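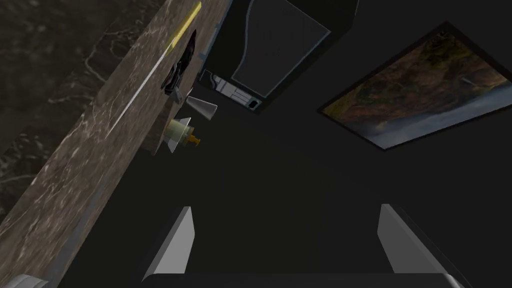 Tiempo de lectura: 3 min

Inicio · Cocina · Taller · Trucos · Archivo

Noviembre -- por Fereshteh Soltani

Trucos para grabar buenas demostraciones en la cocina simulada

¡Qué ganas tenía de escribir esta página! Llevo meses grabando ejemplos para Lunero, el sistema que aprende tareas de encimera mirando cómo las hacemos nosotros, y entre lo que me ha salido bien y lo que he tenido que tirar a la basura tengo ya una libreta llena. Van los trucos que más uso, sin mucho orden.

Antes de coger nada, da una vuelta con la vista de la pinza. La cámara de muñeca en una cocina oscura engaña muchísimo: el mármol marrón y el fondo casi negro se comen las piezas oscuras, y lo claro parece estar más cerca de lo que está. Yo abro los dedos del todo, me quedo quieta un par de segundos y solo entonces me acerco. Ese ratito quieto también se graba, y viene de maravilla para que el sistema sepa desde dónde empieza.

Mueve las cosas entre toma y toma. Si el bote de tapa naranja sale siempre en la misma esquina, Lunero aprende la esquina y se olvida del bote. En nuestra primera tanda, la de Beltetti, grabamos 1924 episodios casi sin cambiar la colocación y hubo que repetir una barbaridad. Ahora cambio algo cada 30 episodios, aunque sea girar un cuchillo.

Tomas cortas. Con 45 segundos sobra para agarrar un utensilio y dejarlo al lado. Si se te alarga, corta y empieza otra, que una toma llena de titubeos enseña a titubear (lo comprobé con la tarea de los cubiertos y qué disgusto).

Los mangos finos merecen capítulo aparte. Entra despacio, con los dedos paralelos al mango, y no cierres hasta tenerlo bien centrado. Cuando el utensilio está junto a algo redondo y plano, a mí me funciona entrar por el lado libre, así no arrastro lo de al lado.

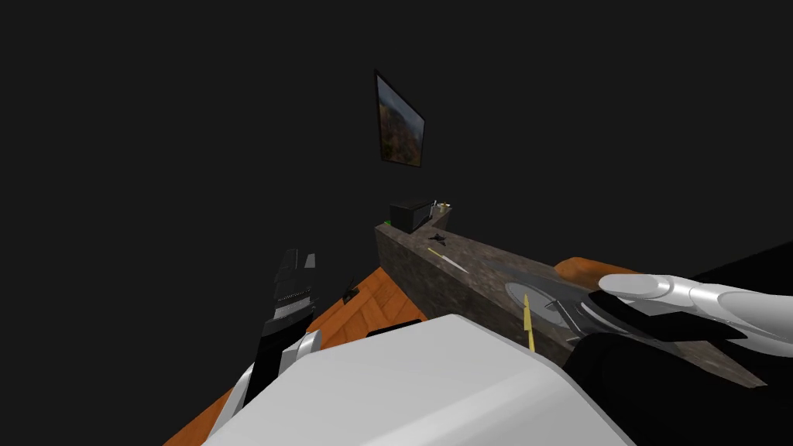
El brazo derecho trabaja junto al disco gris; el izquierdo, con la pinza hacia arriba.

¡El brazo que no trabaja también cuenta! Apárcalo siempre en una postura cómoda y parecida, fuera del camino del otro. Al principio yo lo dejaba donde cayera y luego el sistema lo movía sin ton ni son, imitándome.

Y no borres todos los fallos. Si el utensilio se te escapa y lo recuperas con calma, guarda la toma con la etiqueta "recuperación" -- son oro. Las que sí borro son las de choque contra la encimera y las que acaban con algo en el suelo.

Para las etiquetas, frases cortas y con verbo: "coger el mango amarillo", "dejar el bote junto a la pared". En el proyecto Mahmoudi cada cual escribía a su manera y juntar aquello fue una tarde entera de café. Ahora tenemos una lista cerrada pegada al monitor y se nota un montón.

Último truco, el de la copia: al terminar la sesión, reproduce tres o cuatro tomas al azar antes de subirlas a Grollano. La última entrega fue de 3282 episodios, y gracias a esa costumbre pillé a tiempo una carpeta en la que faltaba la vista de muñeca. ¡Menudo susto!

El mes que viene, cajones y puertas, que tienen lo suyo. Si tenéis algún apaño para los tiradores pequeños, mandádmelo y lo pruebo.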